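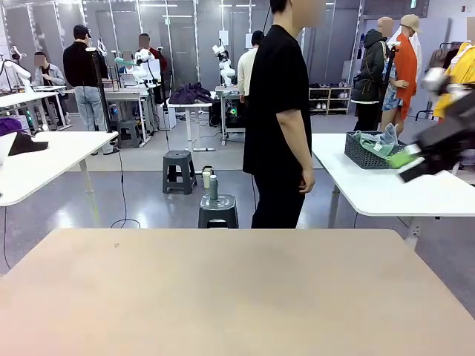 Fig. 4 – Bras droit au-dessus du plateau beige, un objet vert vif au bout de la pince.

Accueil | Le club | Guides | Calendrier | Contact

4. Mettre le poste en route

Bon, si vous arrivez du chapitre 3, votre bras est vissé et les câbles sont à peu près rangés (à peu près, je vous connais !). J'ai écrit cette partie pour les nouveaux du club Mastura, avec les corrections d'Intan Mangundap, qui a relu chaque étape en la faisant pour de vrai. Comptez presque 58 minutes la première fois, beaucoup moins ensuite.

4.1 Avant d'allumer

1. Dégagez le plateau. Vous posez dessus l'objet de l'exercice et rien d'autre.
2. Passez la main le long du câble d'alimentation, de la prise jusqu'au pied du bras. S'il fait une boucle par terre, repoussez-la sous la table.
3. Repérez l'arrêt d'urgence et appuyez dessus une fois, à froid. Vous devez sentir le cran.
4. Dites « je mets sous tension » assez fort pour être entendu du poste voisin. On se sent un peu bête au début, on s'y fait.

ATTENTION : on ne se penche jamais au-dessus du plateau quand le voyant moteur est allumé, même pour rattraper une pièce qui roule. Laissez-la tomber !

4.2 Premier démarrage

5. Allumez l'ordinateur, puis le boîtier moteur, dans cet ordre. Si vous avez fait l'inverse, éteignez tout et recommencez.
6. Ouvrez Arkeditz et choisissez le profil « Lebrun ». Le profil « Irnham » est celui du concours de l'an dernier, il envoie le bras beaucoup trop vite pour un débutant.
7. Vérifiez le port : 506. Arkeditz l'oublie une fois sur deux après une mise à jour, je n'ai jamais compris pourquoi.
8. Lancez la mise à zéro et gardez la main près de l'arrêt d'urgence jusqu'au bip.

Note : si le bip ne vient pas, regardez la valeur du codeur d'épaule. Elle doit afficher 1 996 au repos. Sinon, reprenez le 3.6.

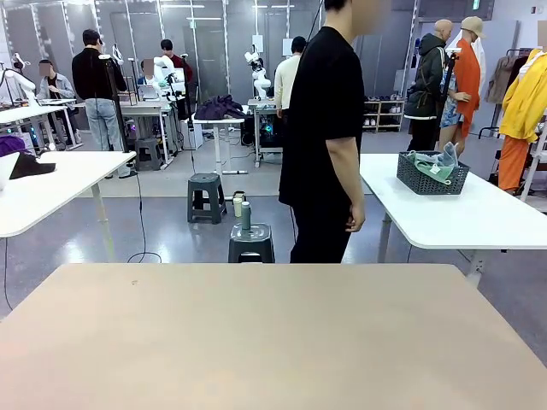

Fig. 5 – La salle côté postes : un bras blanc monté à la verticale, l'unité centrale allumée en dessous.

4.3 Premier exercice

9. Placez l'objet au milieu du plateau et descendez la pince par petits pas avec les flèches du clavier.
10. Fermez doucement. Une prise molle se corrige, une pièce écrasée se remplace (et c'est Freya Bickerstaff qui gère le stock, bon courage).
11. Levez, attendez deux secondes, reposez. Cinq fois de suite sans rien lâcher et vous pouvez passer aux vêtements, chapitre 5.

Pour le tissu, les réglages de serrage changent complètement, alors ne gardez pas ceux d'ici. Jade Parsons a laissé les siens dans le dossier partagé, je pars toujours de là.

Guide du club Mastura, version du 19/9/22 | Une erreur ? Écrivez à Bradley Garside | Haut de page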